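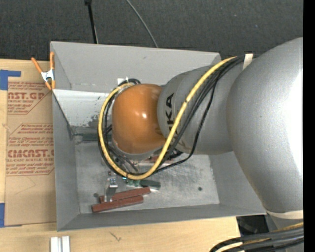 Page last changed: April 17, 2022

Three grippers, one arm and a gray bin
By Shahla Bagheri

The test bench at Sulthorpe is a pale wooden tabletop with an open bin on it, and most of what matters goes on inside the bin. Two long reddish-brown blocks lie side by side near the left end. The darker green pieces are harder to pick out against the gray walls. A KUKA arm does the reaching, with a yellow cable and a bundle of thin black ones wound around its last joints.

Nuno Correia and Ermelinda Nogueira have been comparing grippers on this bench since February. Their employer, Driltura, builds sorting cells for small factories, and its customers keep asking which gripper they should buy. Correia got tired of answering from memory.

"People read the data sheet for grip force and stop there," he said. "Then they put the part against a wall and the fingers won't fit."

Bins are hard for that reason. A block in the middle of the floor can be taken from either side. A block that has slid against a sloping wall leaves room for a finger on one side only, and two blocks lying close together leave very little room between them.

The pair settled on three grippers. The first has wide flat pads and came with an older machine. The second is a suction cup. The third is the thin-fingered type, which Nogueira favored from the start and tried hard not to favor in the scoring. Each one got the same parts, and each part was dropped in again by hand between rounds. Over the whole comparison the arm made 4,000 picks.

The flat pads held best once they had hold of something. They were slow around neighbors, though, and often pushed a second block away while closing on the first. The suction cup was quick on flat faces and poor on anything rounded. It also needed an air line, one more thing to tie down on an arm that already carries plenty.

Thin fingers won on reach. They went down between parts and along walls where the pads would not go. They also bent. Nogueira replaced 6 of them before she lowered the approach speed, and after that the replacements lasted.

Cabling took more time than either of them had planned for. A loop that hangs clear with the wrist in one position can pull tight in another, and the controller has no idea that it is there. Correia now runs the wrist through its full turn by hand before any long session and moves the tape if a cable drags.

Bradley Catterall, who buys equipment for a hinge maker called Abreu, read the draft results and asked for the list of failed picks before anything else. He wants to know how a gripper drops a part, he said, as his line stops for a part on the floor but can live with a missed try.

Driltura plans to repeat the work with a second controller, made by Hatia, using the thin fingers only. Nogueira has ordered spares.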